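October
By Gezer Street project group, section 2
5 min read

Final report: robots and the housekeeping staff at the Nurinholm

1. What we did

Our topic was automation at a workplace and what it does to the people who already work there. We picked a hotel. The Nurinholm in Donora has 453 beds counting the annex, and since spring the housekeeping department has been trying out a humanoid from Huline for bedrooms and the linen side. Two of us shadowed the morning shift, one did the afternoons, and we handed out a short questionaire. 20 staff filled it in. Not a big sample, we know.

We also got the work log from the department office. 3631 entries for the trial period, of which 1254 were marked as done with the robot in the room. The rest is normal human work, used for comparison.

2. The work itself

People expect vacuuming. The trial is mostly cloth — picking up, holding, handing over, sorting into a box. Cloth is hard because it never has the same shape twice. A plate is a plate. Dark fabric came up a lot in our interviews, staff said the folds are difficult to see even for them when the light is behind it. 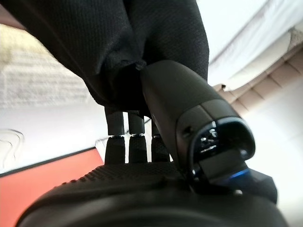 Grip was the word we heard most. Too little and the thing slides out, too much and you pull a seam. The attendants know this without thinking about it and had real trouble putting it into words for us. One told us she never once had to explain how to hold a pillowcase in eleven years and now she gets asked every shift.

That is our first finding really. The job has turned partly into explaining the job. Nobody's contract mentions it. On the questionnaire the most common answer to "what changed" was talking more, second was waiting more.

3. Pace

Slower, for now. A room with the robot takes longer than one without, everybody agreed on that, including the shift lead. The office removed rooms from the quota of whoever is working with it, which helped a lot with the mood. Before that change people were trading shifts to avoid it. After, a few asked for it, mainly the ones with bad backs — less bending over the far side of the mattress.

Back pain deserves its own section but we ran out of time. Short version: bending and lifting are what staff want taken away. Folding they'd rather keep, several said folding is the calm part of the day.

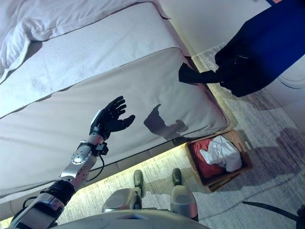 Working next to it takes some getting used to too. The space between bed and wall is narrow in most rooms and both parties need somewhere to stand. Attendants worked out their own habits for this before any rule was written. Linen box on the floor on the open side of the bed, one person at the foot, no walking behind. The written rules came later and are pretty much the same list.

4. Jobs

The hard question. Management says no positions will be cut during the trial. Staff believe the "during". We asked what they expect in two years and the answers split by age, younger people thought they'd be somewhere else anyway, older people were worried about hours more than about layoffs. Fewer hours is the thing to watch imo, it doesn't show up as a job loss anywhere.

Pay has not changed for the explaining part. We think it should. If your know-how is going into a machine thats a skill and it should be on the payslip.

5. Problems with our study

One hotel. Small questionnaire. We never got to the night laundry, access fell through twice. Log entries are filled in by hand and some people round their times to the quarter hour, so don't trust our averages too far. Also the staff knew we were students and were maybe nicer than they would be to a manager, or less nice, hard to say.

6. What we would recommend

Keep the lower quota. Pay the extra task. Let attendants write the room rules first and the office edit them after. Ask about backs before and after, with the same form both times.

Tables are in the appendix, the second one still needs the afternoon shift added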